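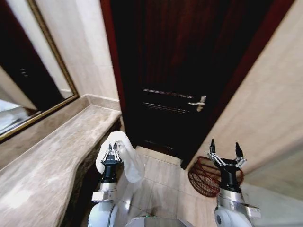

Kimsteadという小さな宿で、洗面まわりと廊下の手入れをしてくれる方を探しています。宿の切り盛りをしているDorothy Lightfootです。求人の文章を書くのは苦手なので、いつもしゃべっている調子で書かせてください。長いですが、条件だけ知りたい方は下のほうまで飛ばしてもらって大丈夫です!

## お願いしたいこと

メインは、金縁の大きな鏡と大理石のカウンターがある、奥の細い通路です。突き当たりに濃い茶色の木のドアがあって、お客さまがよく通るわりに幅がないので、大きなワゴンは入れません。道具は手提げかごひとつにまとめて、身軽に動いてもらう感じになります。

カウンターの石はベージュとグレーのもやっとした模様で、私はとても気に入っているんですが、この模様のせいで水はねの跡がまあ見つけにくい。真上から見てきれいでも、しゃがんで横から見ると「あら」となります。拭くときは水で固く絞った布、そのあと乾いた布。お酢やクエン酸の入った洗剤は石が傷むので、うちでは置いていません。ご自宅で愛用している方、お気持ちはわかりますが持ち込みはなしでお願いします。壁ぎわに一段立ち上がった石の縁も、ほこりがたまるので忘れずに。

鏡は、ガラスより縁のほうが気をつかいます。金色の部分に水気がつくと困るので、スプレーは鏡に直接吹かず、必ず布のほうに。縁は乾いたやわらかい刷毛でさっとなでるだけで十分です。力はいりません。

ドアは濃い色なので指の跡が目立つんですよね。銀色のレバーハンドルを磨いて、まわりの木を乾拭き、それから下のほうに横に走っている溝の線を綿棒か細い刷毛で。ここをやると仕上がりがぜんぜん違うので、私はつい夢中になってしまいます。床の色が明るくて髪の毛が見えやすいから、最後にドアの下のすき間あたりまで見てもらえるとうれしいです。

このほか、タオルの補充と洗濯物をたたむ作業が少しあります。客室のベッドメイクは別の担当がいるので、お願いすることはありません。

## こんな方だと助かります

経験は問いません。前に来てくれていた人は、ホテルの仕事はまったく初めてで、ひと月もしたら私より上手になっていました(ちょっと悔しかったです)。

静かに動ける方だとありがたいです。朝ゆっくり寝ているお客さまもいるので、掃除機は10時を過ぎてから。音楽は片耳イヤホンならどうぞ。立ったりしゃがんだりは多めですが、重いものを持つことはほとんどありません。腰や膝に心配のある方は、応募のときにひとこと書いておいてください。低いところは分担できます。

日本語か英語のどちらかで簡単な連絡ができれば問題ありません。備品の引き継ぎノートは両方で書いてあります。

## 条件

- 時給:1678円(研修中も同じです)
- 時間:9時から13時まで
- 日数:週に3日から5日、曜日は相談して決めます
- 期間:7月末まで。そのあとも続けたい方とは、もちろん話し合います
- 支払い:毎月25日、振込
- 交通費:実費
- 制服:エプロンと手袋をお貸しします。靴は音のしない底のものをご自分で
- 休憩:途中で15分。お茶とお菓子があります

お盆や年末の出勤を無理にお願いすることはないので、そこは安心してください。急なお休みも、当日の朝8時までに電話をもらえれば何とかします。

## 応募のしかた

お名前、連絡のつく電話番号、来られそうな曜日と時間帯、それから掃除でつい念入りにやってしまう場所をひとつ書いて、受付あてに紙で届けてください。履歴書の形でなくてもかまいません。便せんでもメモでも読みます!最後の質問は私の趣味みたいなものですが、毎回楽しみにしています。

電話のほうが早いという方は、内線2292でCyril Pearceを呼び出してください。備品と勤務表のことは彼のほうが詳しいです。14時から17時のあいだなら、だいたいつかまります。

締め切りは3月5日です。そのあと順番にお電話して、30分ほど来ていただき、実際の場所を一緒に歩いてみましょう。お試しで拭いてもらうようなことはしません。通路の狭さを見て「うーん」と思ったら、その場で遠慮なく断ってくださいね。

車で来られる方は、裏手のStedberg側の入口が停めやすいです。正面はお客さま用なので、そちらだけ避けてください。

Kimstead
Dorothy Lightfoot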